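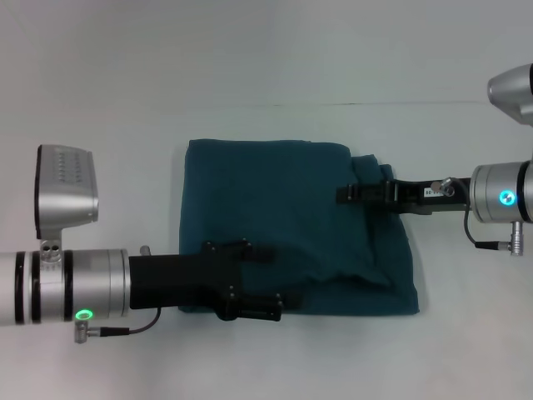 Cahier d'atelier, pliage et rangement des textiles
2026-05-05
Rédaction : Jelle Van Dijk. Relecture : Menaka Kodikara.

Objet

Reprise du protocole de pliage pour les tissus épais à surface mate (serviettes, polaires). Le pliage actuel donne des paquets qui tiennent mal sur les étagères Usier. Les coins s'ouvrent, l'épaisseur varie d'un côté à l'autre et la pile penche. Le linge plat ne pose pas ce problème et n'est pas traité ici.

Support

Table blanche, plateau nu. On a renoncé au tapis antidérapant : il retient la face inférieure pendant qu'on tire la face supérieure et l'on fabrique soi-même le décalage qu'on cherche ensuite à corriger. Sur le plateau nu le tissu glisse un peu plus, mais il glisse en bloc.

Essuyer le plateau avant chaque série. Ciarán a retrouvé des peluches collées sous le bord avant, reste probable de la série précédente.

État du paquet bleu-vert

Tissu bleu-vert foncé, plié en rectangle approximatif. Bord supérieur droit et assez net. Bord gauche presque vertical. Moitié droite nettement moins bonne : plis mous, un bourrelet en relief, coin inférieur droit légèrement gonflé qui s'étale sur la table.

Défaut classé B (asymétrie, reprise possible sans dépliage complet). Pour mémoire :
A : quatre bords nets, empilable tel quel.
B : deux bords nets au moins, reprise locale.
C : à déplier et recommencer.

Menaka aurait mis C à cause du bourrelet. Je maintiens B. Un bord supérieur correct sert de référence, et tout déplier reviendrait à perdre cette référence pour un gain incertain. Désaccord noté, à trancher quand on aura une règle écrite pour les reliefs. La grille de Folthorpe ne dit rien là-dessus, elle ne regarde que les bords.

Hypothèses sur l'origine du bourrelet

1. Surplus de matière enfermé au deuxième pli. La couche intérieure parcourt un trajet plus court que la couche extérieure ; si on ne la tend pas avant de rabattre, l'excédent se loge du côté libre.
2. Premier pli légèrement en biais. Un petit écart au départ se double à chaque rabat. Un bord gauche presque vertical plaide plutôt contre, sans l'exclure.
3. Ourlet plus épais d'un côté. À contrôler au toucher, tissu déplié. Non fait.

Je penche pour la première. Ji-hoon penche pour la troisième et rappelle que le lot Prutley avait des ourlets irréguliers. Le présent tissu n'a pas d'étiquette de lot dans le registre, donc rien à comparer pour l'instant.

Procédure de reprise (classe B)

Tenir le bord net, côté gauche, sans appuyer au centre. Une pression au centre chasse l'excédent vers les coins.
Saisir le coin gonflé par la couche supérieure seule. Si deux couches viennent ensemble, relâcher et reprendre.
Tirer dans le plan de la table, vers l'extérieur, en diagonale. Ne pas soulever.
Ramener le coin sous le paquet.
Lisser du bord gauche vers le bord droit, à plat, une seule fois. Un second passage déplace la couche du dessus.
Contrôler l'épaisseur aux quatre coins avec la cale.

Remarque sur la saisie : sur les tissus de ce type, pincer près du bord inférieur donne une prise stable mais marque la matière. La marque s'efface sur la serviette éponge et persiste sur certaines polaires. Pour les pièces destinées à l'étagère de présentation, prendre plus large.

Rangement

Étagère du haut réservée à la classe A, bord net tourné vers l'avant. Largeur utile 800 mm entre montants. Ne pas mélanger serviettes et polaires dans une même pile, la polaire se tasse moins et la pile bascule vers le côté serviette. Les reprises de classe B passent une nuit à plat sous la planche avant contrôle final.

La planche Ospina est gauchie dans la longueur. Utiliser l'autre, celle qui porte la référence 654 au dos, jusqu'au remplacement. Finbarr a passé la demande, bon 2296. Pas de délai annoncé.

Corrections au registre

La fiche 1006 indique « pliage en trois » pour toutes les serviettes. C'est faux pour les grands formats, qui se plient en deux puis en trois. L'erreur vient de la version d'août et a été recopiée sans vérification. Fiche corrigée à la main, version propre à imprimer.

Ajouter une colonne « relief » entre « bords » et « coins ». Proposition de notation : 0 pour une surface plane, 1 pour des plis mous qui cèdent au lissage, 2 pour un bourrelet qui revient après lissage. Le paquet bleu-vert serait à noter après un seul passage de lissage, sans quoi la distinction entre 1 et 2 n'a pas de sens.

À faire

Contrôler les ourlets du tissu bleu-vert, déplié, des deux côtés (Ji-hoon).
Rédiger la règle sur les reliefs et la soumettre à Menaka avant de toucher à la grille.
Refaire une cale, celle de l'établi a un angle arrondi et lit trop bas dans les coins.
Comparer deux pliages du même tissu, l'un avec tension de la couche intérieure avant rabat, l'autre sans. Même opérateur pour les deux.
Demander à Ciarán où est passée la brosse à peluches.

Note de Menaka, en marge : pour la comparaison, laisser le tissu à plat entre les deux essais, les anciens plis guident les nouveaux et faussent le résultat. D'accord, ajouté au mode opératoire. Durée de repos à fixer, je propose la même nuit sous planche que pour la classe B.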